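Parts Bench News: the yellow bins are back!

If you came by the repair room on Saturday you'll have seen it already, but for everybody else: the parts bench is open again, and I am so happy with it. We spent most of August with the small electronics spread over three different shelves and a biscuit tin, and anyone looking for a solenoid had to ask Hazel Lindqvist, who was the only one who knew which shelf. Now it all lives at the Garside Street end of the room, under the window, and you can go and rummage for yourself.

The best part is the yellow bins. Leilani Holloway found them when the Brannigan works cleared out its stockroom, and she got 19 of them into the back of her car in one trip (I'd love to have seen that). They've had a long working life and no amount of scrubbing is going to make them look new, but they're tough, they wipe down easily, and a small dark screw shows up beautifully against that yellow. I dropped one the size of a grain of rice last week and had it back in seconds. Try that on the old brown carpet tile!

So what's in them? Circuit boards, mostly. People hear "circuit board" and think of a green rectangle, and we do have plenty of those, but the round ones are my favorites – the kind with a hole through the middle so that a shaft or a mounting post can pass through. Many of the boards have electrolytic capacitors on them, the little upright cans, and those are well worth learning to recognize. They store charge, so leave a board alone for a good while after it comes out of anything that plugs into the wall, and ask one of us before you put your fingers on it. Check the tops too. A flat top is a good sign and a bulging one goes in the scrap box by the door.

Then there are the solenoids, which I could talk about all day. A coil, a plunger, usually a spring to push the plunger back where it came from, and that's your whole machine. Give it power and it goes clack. The kids from the Pisuvholm after-school club wired one to a push button in the spring and rang a bicycle bell with it until we had to hide the bell. If you're taking one for a project, please check the voltage on the label first, and if you can't read the label, bring it to the bench supply and we'll start low and work up. Don't leave it powered while you go and get coffee, as many of them are only meant for short bursts and they get hot.

A few house rules, and then I'll let you go. Leave the lead wires as long as you found them. Short ones are a misery to solder and the next person will thank you. If a cable comes with its connector, keep the two together, even if you only want the wire – finding a matching plug later can take a whole evening. Take up to 5 parts per visit for your own projects, and write them in the Fandness notebook (the fat green one on the string). Hazel went through the notebook and tells me we've handed out 909 parts since we started it. I would dearly like to reach 1000 before the holidays, so come and help yourselves!

We still want donations. Dead printers, coin mechanisms, old door locks with an electric release, anything with something inside that moves. Please no microwaves and no loose batteries.
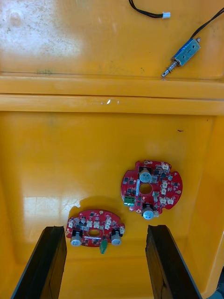 The bench is open whenever the repair room is, and the soldering irons go off half an hour before we close. If you've never taken anything apart before, find Leilani and ask for the printer pile. She'll hand you a screwdriver and clear you a space.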